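Economou Street Supper Club – Minutes, 8 December 2018

Present: Kalliopi Bakalis (chair), Thodoris Alexiou, Shireen Nel, Marina Antoniadis (minutes)
Apologies: Iraklis Liapis, who sends his love and still has our big ladle

1. Last minutes
Agreed, once Shireen's name had been spelled properly in item 3. Sorry, Shireen!

2. Produce table for the winter supper
We spent a good long while on this, and very pleasant it was too. Kalliopi would like the peppers in a dish of their own, so guests can find them easily, with bananas and baked things set out on the bare white tabletop. Thodoris felt the fruit might look a bit lonely like that and asked for a second dish – Shireen has one at home and will bring it. 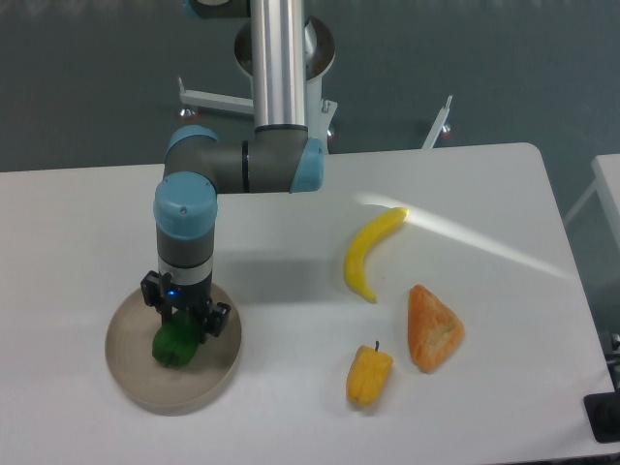 3. Money
The account stands at 240 dollars after the hall deposit. Shireen asked that we keep 20 back for napkins and candles, and everybody was happy with that.

4. Baking
Marina and Thodoris will bake the evening before, using Marina's oven, as the one at Brernura runs hot on the left side. Kalliopi kindly offered her cooling racks.

5. Next meeting
February, at Kalliopi's, date to follow. Thodoris to bring the coffee.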